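Speaker notes - "Station Rules: What We Wrote Down and What We Should Have"
Genowefa Gajewski, Etano
Feb 11, 2025

SLIDE 1 (title)

Say hello. Thank Mavis for the slot, and for moving it away from lunch. Do not tell the elevator story again. They heard it last year.

Start with the number: 3146 recorded demonstrations in the first batch, 588 thrown out. Let that sit. Then say that 174 of the ones we threw out had nothing wrong with the hands, the task or the objects. They were lost to housekeeping. A cable in the wrong place, a table that had crept, a label that said station two when it was station three.

I was responsible for 61 percent of my own headaches - no, cut that, I made it up in the car.

SLIDE 2 (the old rulebook)

The old rulebook was one page, and most of it was about coffee. It asked people to "use common sense around the equipment." Pause for the laugh. If there's no laugh, keep going, they're engineers.

Point to make: a rule that can't be checked is a wish. "Keep the area tidy" is a wish. "Nothing on the tabletop that isn't on the task card" is a rule. Anyone can walk up with the card in hand and settle it in five seconds without a meeting.

Mention that Lomitz had the same problem and solved it with a 40-page manual. Be kind. It is a very thorough manual and it props the door open beautifully.

SLIDE 3 (a station at work)

Leave the picture up for a bit. People will want to look at the grippers before they listen to me, so let them.
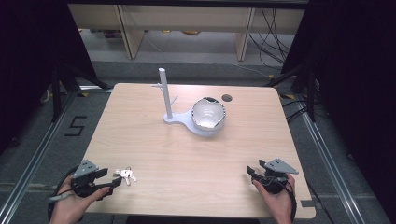

Station floor, handheld grippers, keys and stand on the table.

Ask the room what they'd check first. Someone will say the keys. Fine, keys are a good place to begin: small, shiny, several blades going every which way. The task card has to say what "start position" means for a thing like that. Our first card said "keys on table." Operators put them on the table. We got what we asked for.

Next, the cables. There's one at each wrist. Rule 4 says the cable hangs free through the whole reach, and the operator tests it with empty grippers before recording. Full stretch left, full stretch right, cross over, back. It feels silly. Do it anyway.

Then the floor. Big number marked in tape, big enough to read without bending down. We used to have small printed labels and a great deal of confidence. Station number gets read aloud at the start of each session and typed in by the person who read it, not by me at my desk at six in the evening.

Tripods: legs get floor marks, the marks get checked at the start of a shift. If a leg is off its mark, stop and call it in. Do not nudge it back and hope. I say this as a lifelong nudger.

SLIDE 4 (the rules that survived)

Read these slowly, they'll be taking notes. Or pictures of the slide. Same thing.

Task card at the station, current version, date showing.
Tabletop matches the card before every take.
Cable reach test at the start and after every break.
Station number read from the floor, every session.
Anything bumped gets reported, including by visitors, including by managers.

The last one took the longest to get signed. Draw your own conclusions. Wasilewska asked for an exception for "brief managerial visits" and we said no, politely, in writing.

SLIDE 5 (where we got it wrong)

Own up here. We wrote a rule that every failed attempt should be deleted on the spot. Operators followed it perfectly. Then the Votex people asked to see our failures, so they could look at drops and missed grasps, and we had none to show them. New rule: tag it, say why, keep it. Deleting is somebody else's job and it needs two names.

Also, breaks. We had no rule on breaks at all. Holding two grippers out over a table is work. Now it's written down, and it's the only rule people can recite from memory.

SLIDE 6 (questions)

If asked about cost, hand it to Mavis.

If asked whether this should become a formal standard: I'd like to see a year of it being followed in one building first. Ours would do.

Copies of the rule sheet are by the door. One page, both sides, and the part about coffee is still in there.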